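Jobs > Part-time and casual > Sorting and mending

Sorters and menders wanted, Soler clothing room

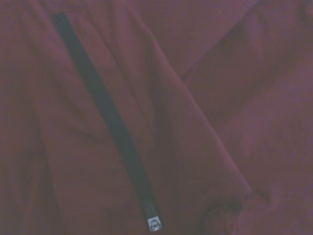 Posted by Sosina Gudeta, 24 Feb 2020

We need people who like clothes and don't mind a pile of them. Soler takes in used jackets, fleeces, bags and blankets, sorts them, fixes what can be fixed and sends them back out to the shop at Osley. Two of our regulars have moved away and the racks are backing up. Paid work, part time, start as soon as you can.

4 places open. 3 for sorting, the other for mending. If you can do both say so, it helps with the schedule.

Sorting is what it sounds like. Bags come in at the back, you open them, everything gets looked at on both sides and inside the pockets. Fuzzy stuff like the dark red one in the picture goes on the soft pile, shirts and pants on another, coats on the rail. Then you write a ticket. The ticket wants color, type, any label and what is wrong with it if anything. Please put a real color. "Maroon with dark strip" is a good ticket, "red thing" is not. If the label has only a little logo on it and no name, draw the logo. A bad drawing is fine, Sutrisno can usually work out the maker from it.

Check every closure. Run zippers all the way down and back up, twice. Look at the ends, that's where tags and pulls come loose and where the stitching goes first. Gray or shiny patches on dark trim get a note on the ticket but are no reason to throw a thing out.

Mending is zippers mostly. Also hems, cuffs, snaps, linings, the odd strap. You should be able to take out a zipper and put a new one in without the cloth puckering, and you should have done it on fleece or something else with stretch. We have machines, thread, and more dark navy zipper tape than we will ever use. Bring your own small scissors if you are fussy about scissors.

Hours. Shifts are 4 hours, mornings or afternoons, you pick when we make up the month. Most people do 3 a week. Some do less and thats okay, just tell us early. July is our big month becuase the winter stock has to be ready before fall, so we would like you to be around for at least part of it.

Pay is 12 dollars an hour for sorting, mending is paid more depending on what you can do, ask at the trial. Paid every two weeks. The trial is one shift and it is paid too.

You will be on your feet for a good bit of the shift. Stools at the mending table, none at the sorting end. Bags can be heavy, there's a cart. There is lint. If fabric dust bothers you, please think about it before you apply.

No diploma or anything needed. Must be 18. Reading handwriting helps, some of the old tickets are awful. We have 400 pieces waiting on tickets right now so whoever comes first will not be bored.

To apply: come by the Soler front desk any morning and ask for Sosina, or leave a note with your name, phone and the shifts you could do. Menders, bring one thing you have repaired. Doesnt need to be pretty, I want to see the inside of it. For questions on machines or zippers ask Sutrisno Sinaga, afternoons only.

Places stay open until filled. If you applied last year and didn't hear back, sorry, please put your name in again.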